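Sport > Grassroots > Softball

Tidine move up to the top table after last-gasp win at Camine

Tidine will play mixed slowpitch in the top division next season after beating Camine by a single run in the promotion decider, the winning run coming home in the bottom of the last inning with two out and the light going.

Not a pretty game. Camine led from the second inning to the seventh, and looked good for it. Tidine left runners stranded over and over, dropped two catches in left field that a school side would have held, and were told off by the plate umpire for arguing about a foul ball that was foul by a yard.

Then it all went at once. A walk, a scrappy single through the middle, another walk. Bases loaded and Olumide Babalola coming up with no hits all afternoon.

He took the first pitch. Swung at the second and sent it over the shortstop's head, two runs in, scores level. The next batter popped up for the second out. Then Rostyslav Ostapchuk, who only joined in the spring and had been batting down the order with a sore wrist, put one down the right field line and that was that.

"I thought it was going foul," said Ostapchuk. "I ran because you're meant to run. When I got to first everybody was shouting and I looked round and the run was in."

Babalola, who captains the side and plays third, said he'd had a word with himself on the bench before the last inning. "I'd been swinging at rubbish all day. Trying to hit it into the car park. So I just told myself put it in play, let them make the mistake." 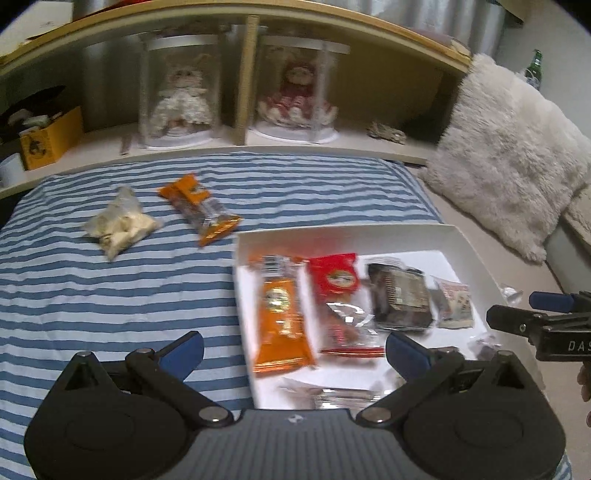
Camine will feel hard done by. Their pitcher went the full distance and barely gave up a decent hit until the fifth, and their infield turned a double play in the third that was the best bit of fielding anyone saw all day. But the walks did for them. Two in the last inning, both on full counts, and a tired arm by then.

The Camine bench were not happy about the second one and said so. The umpire was having none of it.

It is the first time Tidine have got this high. They were bottom of the lower division 4 years ago and nearly folded when they lost their old ground at the gasworks end, playing a whole season of home games on the away side's pitch. They now share the lower field at Silutow with a junior cricket club, who have them off by six on match evenings.

Going up brings a few problems. The top division wants a proper backstop and a fenced dugout on each side, and Silutow has one backstop, rusty, and two benches. The club reckons the bill will come to £4000. A quiz night and a sponsored run are planned for over the winter, and the local building firm Maksymiv has offered to do the digging for nothing if the club buys the posts and the mesh.

Babalola said the work had to be finished before the inspection. "We've got till the end of the winter, basicaly. If it isn't up they can put us back down again and I'm not having that, not after today."

The squad is the other thing. They had 12 regulars most of this year, which is thin once people start going on holiday, and the mixed rules mean they can't simply turn up with whoever is free. Twice they borrowed players on the morning of the game. More women wanted in particular, and anyone who can pitch. Ostapchuk has been learning to pitch in practice but says he isn't ready, and his wrist wants a rest first.

Indoor training starts in December in the sports hall at Silutow, evenings, flat shoes only. Gloves can be borrowed but there are not many left-handed ones, so bring your own if you've got it.
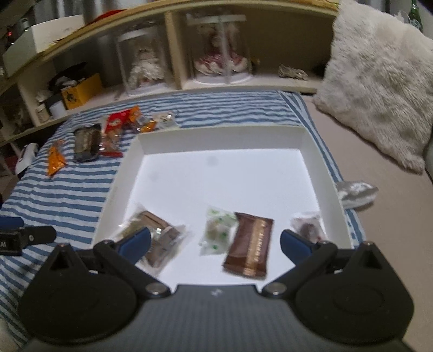
Do you need to have played before to join Tidine?

Beginners are welcome at all the indoor sessions, and the club will teach you to throw, catch and bat from scratch. League matches are picked by the captain, but newer players get a run out in the friendlies before the season starts.

Elsewhere, the lower division's batting prize went to Camine's centre fielder, who finished with 78 hits, well clear of the rest. The fielding prize was shared. No relegation this year from the top division as one side had already pulled out, so Tidine's place just fills the gap and Camine must have another go next season.

Camine have asked the league to look at the rule on bad light, after the last inning went ahead with the sun right down behind the trees. The result stands whatever is decided. The two sides meet again in a preseason friendly, at Camine's ground this time, with an earlier start.

Fixtures for the new season are not out yet. Tidine have asked for there first two games to be away, to give the new fencing time to go in.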